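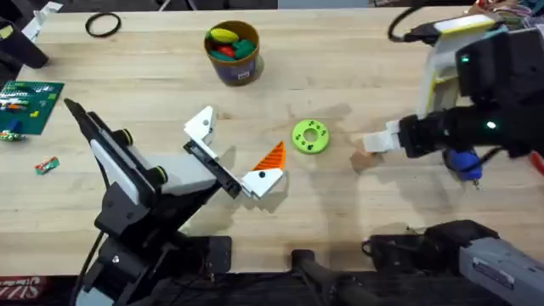 Aliyu wrote:
> Did anyone from the list get to the Navik open day in Pevthorpe? I'd like to know if two arms on one bench is worth the extra trouble before I talk my club into it.

Home | Archive | Threads | Search

Posted in November by Plorkwood
Views 1268 | Replies 2

I went! Got there at 2 and stayed way longer than I meant to (there were 22 of us on the sign-up sheet, so you could get right up close and pester people with questions). The bench was the best part for me - I could have watched the arms all afternoon.
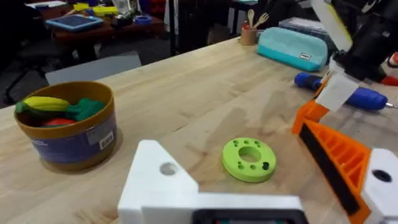

The green ring on the bench, with the toy vegetables off to the left.

As for your question, I'd say yes, but start with one arm and get comfortable. I asked about setup time and the answer was pretty much "more than you think" - most of it goes into getting the two arms to stay out of each other's way. I came home wanting a pair anyway, so don't ask me to be sensible! Happy to bring my notes to the next meetup.

Plorkwood

Shared 22 times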